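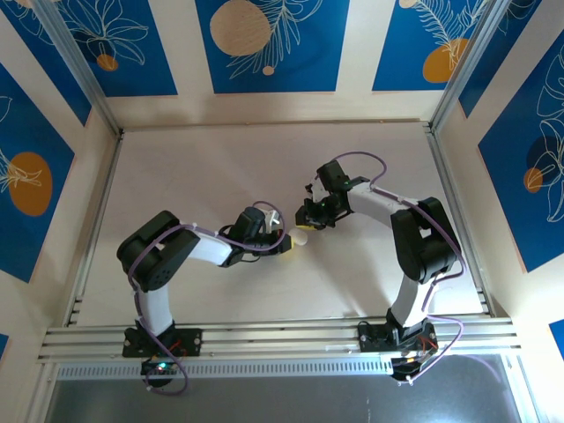 Getting a pale wood work surface back in shape (and keeping it that way)

I have a soft spot for pale wood. It makes a small workroom feel twice as big, you can find a dropped screw on it, and it goes with pretty much any wall you put behind it. The trouble is that it shows everything. Coffee rings, pencil, glue, that one blue smudge from a pen cap I still haven't forgiven. I've had mine for three years now and I've tried a lot of things on it, some of them pretty dumb, so I'm writing down what I do these days.

Clear it all the way off first. I used to wipe around stuff and I'd get these little dirty outlines, like chalk marks. Now anything that lifts off goes in a box on the floor, and I vacuum with the soft brush before any water comes near it. Dust plus a damp rag equals gray paste, and gray paste loves wood grain.

For regular cleaning I use warm water with a tiny squirt of dish soap and a cloth wrung out so hard it barely feels damp. Go with the grain, then dry it right away with an old T-shirt. No spray bottles aimed at the wood! I bought a bottle of Brinomard wood spray a while back and it left a film I had to scrub off over two evenings. Maybe yours would be fine. Mine went to the garage.

Pencil marks come up with a plain white eraser. Brush the crumbs off, don't rub them in. Dried white glue will usually pop off if you lay a warm damp rag on it for a couple of minutes and then nudge it with an old plastic card (I keep an expired library card in the drawer for exactly this). Ink is harder. I've had so-so luck with rubbing alcohol on a cotton swab, but try it someplace out of sight first, as it can take the finish along with the ink. If the mark is really in there, it's sandpaper time: fine grit, light hand, and go a good bit wider than the stain so you don't end up with a dip.

After sanding I put on a thin coat of clear finish. I got a small can of Prantl matte for 8 dollars and I'm still using it. Thin, thin, thin. My first try was thick and shiny and it stayed tacky for days, and I have a piece of lint in there forever.

About cords, because somebody always asks. Leave enough slack that nothing tugs when things move, and then tie up the extra in loose loops with the fabric kind of hook-and-loop strap. Zip ties are fine until you need to change one thing. I also like colored cables for this, purple or orange or whatever you can get, because you can follow one with your eyes from end to end without pulling on everything. If you've got bare circuit boards or loose wires near where you clean, unplug first and keep the damp cloth well away. A dry paintbrush does a nice job on that kind of dust.

Metal rails and perforated strips get their own brush. Those little holes fill up with sawdust like you wouldn't believe. I use a bottle brush for the holes and a dry microfiber cloth on the aluminum, and if there's sticky stuff, a dab of the same soapy water on the cloth.

Now walls, my favorite part! I went with patterned panels around my bench, and I'd do it again tomorrow. Blue and cream with big leafy line drawings is such a cheerful thing to look at while you're working, and a busy pattern hides scuffs way better than plain white ever did. My set of Grandimex panels came to 49 dollars on clearance. Measure twice, dry fit before you stick anything, and line up the drawings at the corners before you start trimming. I didn't, and I have half a leaf that goes nowhere.

Next on my list is a better lamp. The one I have throws a shadow right where my hands go.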